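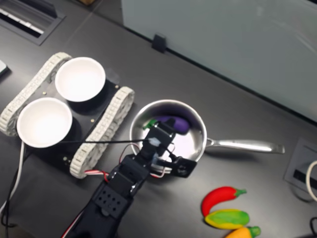
Toy food was the subject of the afternoon at Skurach, where the Hứa play kitchen people held their open day in November. The entrance hall had 78 pieces on shelves, sorted by colour, and visitors could handle all of them. Next door the pieces were out with proper cookware — a stainless steel saucepan with the purple aubergine inside, and a red chilli lying on the table. I prefer a real pan to the tin ones sold in sets. Mattes Albers gave the tour, which took in the moulding room and the paint store.
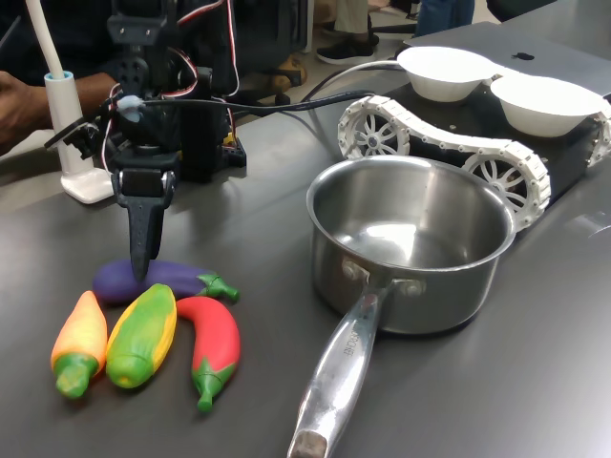 The paint store was locked, so we looked through the glass. The moulding room was noisy and warm, and the sweetcorn moulds were being changed over. Tea was served at 2.
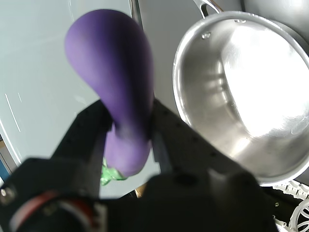

Thoa Sầm said the vegetables sell better singly than boxed, and that parents mostly come back for the ones that get lost.

The shop shut before I got to it.

Sign up to our newsletter for more visits. You can unsubscribe at any time.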